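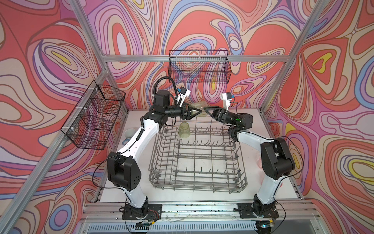
Danjuma Garba thinks the weld came out dull on account of the water, and that we should stop blaming the plant. He wrote as much on the back of the last swatch card and underlined it. I still think we cooked it too hard, but he has a point that the two batches were done from different taps, so Tuesday went on sorting that out.

Tuesday, March. Dye bench, start 9.30

Aim: same yarn, same mordant, same weld, two waters. Then madder on whatever pots were free in the afternoon.

Yarn is the Nnaji two-ply, undyed, in 100 g skeins. Wound off into half skeins of 50 g and tied in four places with cotton, loose figure-of-eight ties. Last month's were tied too tight and we got pale rings at every tie. Fatima Dauda has a skein of those on her desk and won't let it go in the bin, says it will knit up fine as socks.

Scoured all the yarn together in the big pan with a squirt of the neutral soap. The water came off grey and then yellowish. Second scour came off nearly clear. I wouldn't skip the second one with this yarn, there's more spinning oil in it than the label lets on. Rinsed in warm water, same temperature as the bath as near as I could judge by hand. No felting.

Mordant

Alum at the usual strength, weighed against dry yarn. No cream of tartar this time. Bukola Akpan asked for it to be left out on the weld side, and it seemed simpler to leave it out of everything. Dissolved the alum fully in a jug of hot water before it went anywhere near the pan. Yarn in damp. Brought up slowly, held for an hour at a bare simmer, heat off, left with the lid on over lunch.

Note for whoever does this next - the small ring on the left of the hob runs hotter than its dial. Turn it down a notch from where you would expect. The Werkero pan with the thick base is more forgiving and should go on that ring. The thin enamel one shouldn't.

I lifted one skein out at the half hour to look for patchiness and it dripped alum across the balance. Wiped down straight away. The balance was checked with the brass weight afterwards and reads true.

Weld

Dried tops from the Nernireck allotment, last summer's crop, kept in a paper sack. Smells the way it always does. Bukola stripped the thickest stalks and chopped the rest. 400 g of chopped weld, divided in two by weight, 200 g to each pan.

Pan A: mains water, straight from the bench tap.
Pan B: rainwater from the butt behind the store, strained through muslin. It had a bit of leaf in it and one drowned moth.

Both brought up to just short of a simmer and kept there for an hour. The thermometer stayed in pan A and I went by steam and touch on pan B, which isn't good enough and I know it. We need a second thermometer. Finlay Moffat says there's one in the drawer with the jam things. Looked, found a meat probe with no battery.

Strained both liquors hot. A was a stronger yellow in the jug, held up to the window. B was thinner looking, slightly brown. At this point I was ready to tell Garba he was wrong.

Half skein into each. Held for three quarters of an hour at low heat, turned every few minutes with the beech stick. I didn't let either one bubble. Last time they certainly did bubble, Finlay remembers the lid rattling, so that is one thing changed from last time and I want it written down.

Result, after rinse and spin and drying on the rack away from the radiator:

A, mains water. Clear bright yellow, slightly green when you turn it to the window. Even along the whole length. No rings at the ties.

B, rainwater. Paler, softer, a bit towards straw. Even.

Then a pinch of chalk into what was left of liquor B, stirred in, and a short sample length of mordanted yarn put through. That one came up brighter, very close to A. So the water does matter, and it matters the way Garba said, though I had the direction wrong in my own notes. I'd written down somewhere that soft water was better for yellows. It may be better for something. Weld likes the chalk.

What this doesn't settle is why the January batch was dull, as by Garba's reckoning that one was the rainwater and by mine it was the mains. The card only says 'tap or butt'. If you write the card please cross one out.

Madder

Afternoon, after a tea break that went on a while. Ground root from Ostum, the opened bag. There's a sealed one as well and it should be kept sealed until this one is done. Danjuma Mohammed set this part up and I wrote.

Soaked the root overnight in cold water and poured off the first soak. Danjuma M. says the first soak carries off some of the yellows and browns. I've no strong view. It made an ugly brown water which we kept in a jar, labelled, in case anybody wants to put a scrap through it.

Root tied in a double muslin bag this time. With it loose we were picking grit out of the fleece for days. The bag needs to be a good deal bigger than you think, the stuff swells. Squeezed it against the side of the pan every so often with the back of a wooden spoon.

Yarn in at hand warm. Raised over an hour to 50 degrees, and then on up to a temperature where you can still see the surface lying flat. Danjuma M. was strict on this. He'd rather have it too cool for three hours than too hot for five minutes, and I have seen what the hot version looks like (brick, then brown, then the colour of an old flowerpot). Held two hours. Turned it when one of us walked past. Heat off and left to stand overnight in the bath.

I also put in one weld-dyed length from pan A, late, when the madder had already given most of what it had. Came out a warm orange that everyone who walked past the rack had something to say about. Fatima wants more of it. Not sure it can be repeated, as I didn't note the time it went in. Some time after four.

Madder result, read Wednesday morning in daylight before the strip lights went on:

First skein, good red, leaning to orange a bit. Slightly deeper at one end where it lay on the bottom of the pan. Not bad enough to redo.

Second skein through the same bath, coral. Very even, better dyeing than the first one to be frank, and we'll use it for the card.

Third, exhaust bath, a sort of pink biscuit. Bukola says salmon. Written on the card as salmon.

Iron

Small test only. Tiny pinch of iron in a separate bucket with the lid marked in red tape, and that bucket doesn't get used for anything else. Short lengths of weld A and the coral madder dipped, in and out, with gloves.

Weld went to olive in the time it took to say so. Lovely colour, a bit mossy. Madder went to a dull plum. A second dip made the olive nearly grey and I wouldn't bother with it.

Handle was harsher on both after the iron. You feel it more on the madder.

Fastness

Window strips pinned up on the south side, half of each covered with black card. To be read at 4 weeks. The last lot of strips fell down behind the radiator and were no use. These have drawing pins at both ends.

Wash test with the hand soap, in a jar, shaken, with a bit of white cotton and white wool in with each. Weld gave nothing to either. Madder gave a faint pink to the white wool and nothing to the cotton. I think that's loose dye from poor rinsing, and will rinse again and repeat. Rub test dry: clean on both. Wet: slight mark from the first madder skein only.

Costs and stock

Alum is fine until summer. Weld is enough for one more run this size and then we're waiting for the new plants. Bukola has seedlings under fleece at Nernireck and some have been had by slugs. Ostum bag is past half. The chalk we used was the end of a tub meant for something else, please can somebody get a proper one and write DYE on it.

Things to put right

- Second thermometer. A real one.
- Cards must say which water. See above.
- The muslin has a hole near the hem, fine for straining leaves, no good for root.
- Rack drips on to the power strip if you load the left side first. Load the right side, or move the strip. I moved the strip and somebody moved it back.
- Beech stick for yellows, the other stick for reds. They've been mixed up and the yellow stick now has a pink end.

Next

Repeat pan B with chalk in from the start, a full half skein and not a sample length. Same weld, while there is some. Garba would like a third pan with washing soda in place of chalk, and I've said yes if he watches it himself, as soda and wool makes me nervous at any heat.

Finlay wants to try the yellow on the grey fleece. It should give a green of sorts without any blue in it. No objection - needs scouring first, though, it's filthy, and not in the good pan.

Danjuma M. to bring his own card from the autumn madder so we can lay them next to each other. My memory is that his was redder. He thinks it was only the light in the other room.

Brown water from the first soak still in its jar, has grown a skin.

Last updated: March
Contact: dye bench, ask for Fatima Dauda or leave a note in the tray
© the dye bench notebook and its contributors | Back to top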